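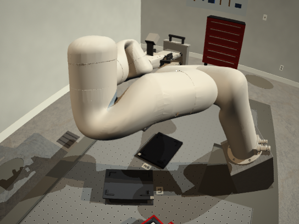

Figure 2. Simulated model of the workshop cell: arm on its pedestal, perforated table and two square trays, with the gripper at the far end.

3.2 Cell model and layout

The physical cell was put together in a shared workshop at Paltinmont, where members rent bench space by the month. Floor area was limited and the arm could not be run while other members were working nearby, so most of the layout was settled in simulation first. Figure 2 shows the model with the arm folded back over the table. The pedestal is at the right-hand edge, leaving the table top free for the trays.

The table is modelled with its full grid of holes. An early version used a flat plate with no holes, which rendered faster but gave us no direct way to carry a tray position over to the real bench. With the grid in place, a fixture position is written as a row and a column, and the person setting up the bench counts holes. Trays that do not line up with the grid need an angle as well. The central tray in Figure 2 is one of these. We kept the turned position in the test set to check that the pick routine did not depend on trays being square to the table.

Both trays are black and have raised or moulded marks at the corners. Tray pose is estimated from the corners alone. Shadows from the arm fall across much of the table in the render, and we left them in, having found in September that a pose estimator tuned on evenly lit images did poorly on the bench. The room around the table was kept for the same reason, including the red tool cabinet against the rear wall.

Motion planning was done with the Urrego planner, using its default joint limits. The arm model came from Vaseck as a set of meshes, which we simplified for collision checking only. The rendered meshes were left as supplied. Clearance between the arm and the objects standing at the back of the table was the main difficulty. Of 81 planned reaches to that end of the table, 10 were rejected for passing too close to an object, and in 6 of those the wrist was the part at fault. Moving the objects forward by one row of holes cured four of the six. The other two needed a different elbow position, set by hand.

The trays for the bench were printed by Covico from the same files used in the model. Differences between the printed and modelled trays are dealt with in Section 4.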